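How Students in Shared Flats Divide the Washing-up
Project report, Edden College, second-year group work

Our group wanted to know why washing-up makes so many quarrels in shared flats. We gave a questionnaire to 127 students in the Liltell and Boros halls, and we visited 10 kitchens. 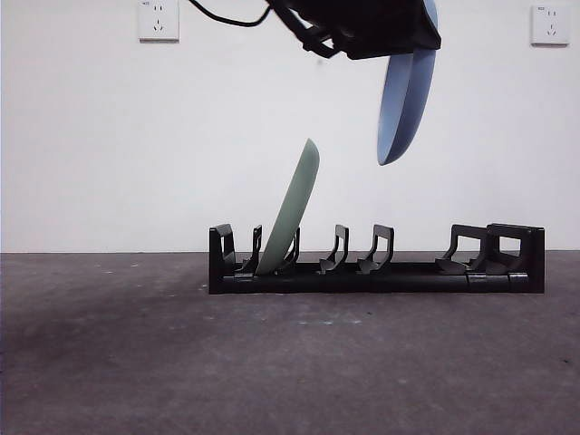 Liltell, June

Most of the flats had a written rota in autumn, but only 4 of the kitchens we visited still used it. In the others, everybody washes his own things – or says so. Flats with a drying rack reported fewer quarrels than flats where dishes are dried by hand.
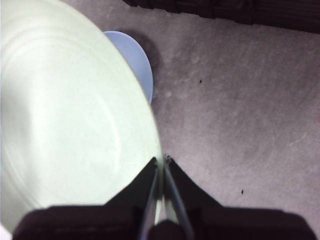
Fig. 2. A pale green plate, seen from close.

We also asked about time. Students who cook together need over 13 minutes for the evening washing-up, and they complain less about it. Our answers from Boros were fewer than we hoped, so the two halls are not compared in this report. The full questionnaire is in the appendix.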